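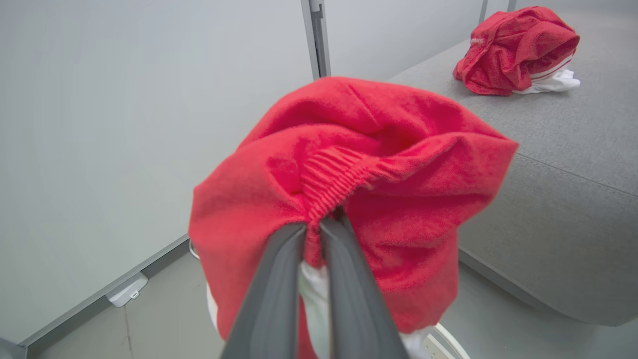
The household laundry procedure was revised on June 8, 2018, following a review of how red garments are handled. Saqib Rajput and I had previously washed them with everything else, and 10 white shirts were lost to that practice.

Items are now gathered from the sofa and sorted before anything is carried to the machine. Plain white articles form one load. Red articles form another, together with any piece that combines the two colors - trim included.

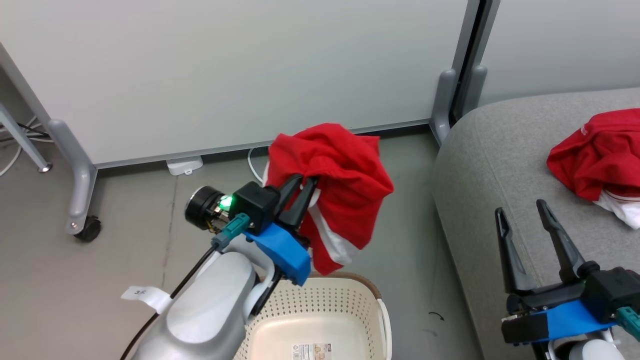

Should a red garment with white trim be washed with the whites?

It belongs with the reds, in cold water, and should be removed promptly at the end of the cycle.

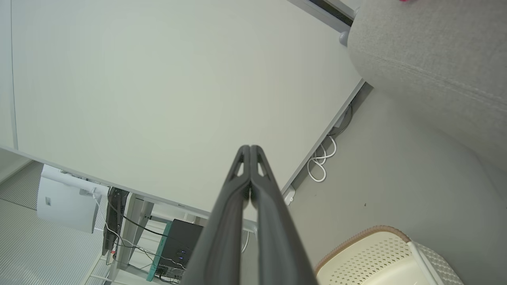 Storage between washes remains under consideration. Grigore Sima has proposed a closed hamper from Ullholm, priced at 80 dollars. My preference is for an open design that allows air to pass through. The cream-colored basket with the perforated sides and brown rim meets that requirement, and it will stay in service until the matter is reviewed again in July.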